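Speaker notes - Saving seed from your own garden
Grinbridge Garden Club, Tuesday evening talk, 7 pm

Opening

Wait for the chairs to stop scraping. Hold up the jar of beans and rattle it right next to the microphone (they'll hear it at the back!). Ask who has ever let a lettuce go to flower by accident. Nearly every hand will go up. Tell them they are already halfway to being seed savers.

Then the number. I counted the seeds from one lettuce last summer, on a tray, with tweezers, over two evenings: 2,904. One plant! It was a scruffy one too, leaning on the fence, and I had been meaning to pull it out for weeks.

Pause here. Let them do the sums on what a packet costs.

Where to begin

Three crops for a first year: beans, peas and tomatoes. They mostly pollinate themselves, so what you sow next spring should look a lot like what you ate this year. Say clearly that pumpkins and zucchini are a different story. They cross with anything in the neighbourhood, and you can end up with a very large, very bland surprise. I grew one. We fed it to the chooks.

Someone will ask about hybrids. Yes, you can save the seed, but the plants will come up all sorts. Fun if you have the room, annoying if you have one small bed.

Dry seed

Beans and peas first. Leave the pods on the plant until they are brown and papery and you can hear the seeds knocking about inside. If rain is coming, pull the whole plant and hang it upside down in the shed. Do the thumbnail test with a bean from the jar - if your nail leaves a dent, it needs more time. Pass the jar around at this point and ask for it back.

Bulk storage is one for the people with acreage. Don't linger, most of the room has a courtyard.
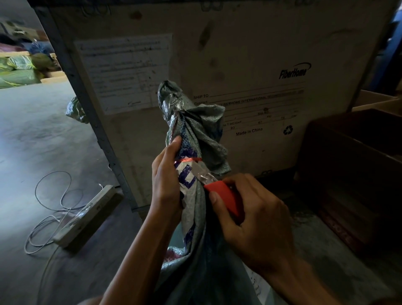 Tied and taped at the neck. Cut the tape first, then see to the string.

Big sacks are fine for cover crop seed that will be used up in a season. For kitchen garden quantities I like paper envelopes inside a glass jar with a good lid, kept somewhere cool and dark. The hall cupboard beats the shed every time, because the shed swings from freezing to baking in one day. Label everything with the variety and the year. You will not remember. I have a whole tin marked "good ones" and no idea what they are.

Wet seed

Tomatoes are the messy bit and my favourite. Squeeze the pulp into a glass, add a splash of water, leave it on the bench for a few days until it smells dreadful and grows a skin. Rinse in a sieve, then spread the seeds on a plate. Not paper towel, they stick like glue. Last year I did the Cuesta, a little yellow one that a neighbour passed over the fence, and got 821 seeds from a single bowl of fruit. That was far more than I could ever plant, so there are envelopes on the table by the door. Please take some home.

Testing old packets

Ten seeds, damp paper towel, zip bag, top of the fridge. Check after a week. If 7 come up, sow as normal. If 3 come up, sow thickly and use the packet this year. If none come up, compost.

Show the old parsley packet here. It always gets a groan.

Questions

Likely ones: how long do onions last (not long, one or two years), can you freeze seed (yes, if it is properly dry first), do I need silica gel (handy in a humid house, dry rice does a fair job).

Before tea, remind them about the swap in October. Bring seed in labelled envelopes, and bring spare envelopes too, we ran out last time.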